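Equipment > Simulation > Starter bundles > Dinen Block Bench

We use cookies to remember your cart.

Budgeting for a first arm? Start with the Dinen Block Bench, our favourite way to plan a cell before any hardware is ordered. It's a simulated tabletop with letter blocks, a mat and a two-finger gripper, and it's a joy to poke at! A licence is $800 and covers 2 seats, with up to 16 practice layouts.
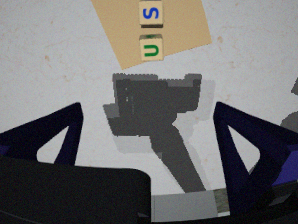 Etelka Hajdu: We ran it in May before pricing our arm and changed our minds on reach. Put the training hours in your budget too.

58 shares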